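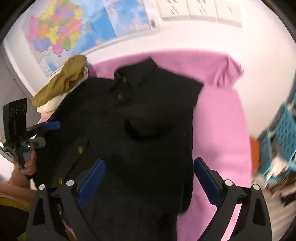 Skircombe Press will publish The Button Sister, a chapter book by Ljubica Mladenović, in July. The story is written for readers ages 7 to 10 and runs 198 pages. It follows Wokavura, a girl who can hear what old clothes remember. Her trouble starts with a dark jacket with gold buttons, much like the one shown spread out on pink bedding, which knows a secret about her older brother and will not stop talking about it. Wokavura has 25 days before the family moves to find out if the jacket is telling the truth.

The Button Sister is the first of 4 planned books in the series. The second, The Glove That Lied, is in editing now.

"I wanted a magic power that was mostly a nuisance," Mladenović said. "She can't wear a sweater to school without hearing about somebody's cousin."

Mladenović taught third grade for nine years before she began writing full time. Her picture book Skulto and the Snail was also published by Skircombe.

The Button Sister will be sold in paperback and as an e-book. A free reading guide for classrooms and libraries will be available from the publisher at the same time. Teachers, librarians and reviewers may request advance copies from the Guzmán Agency, which is handling publicity for the series.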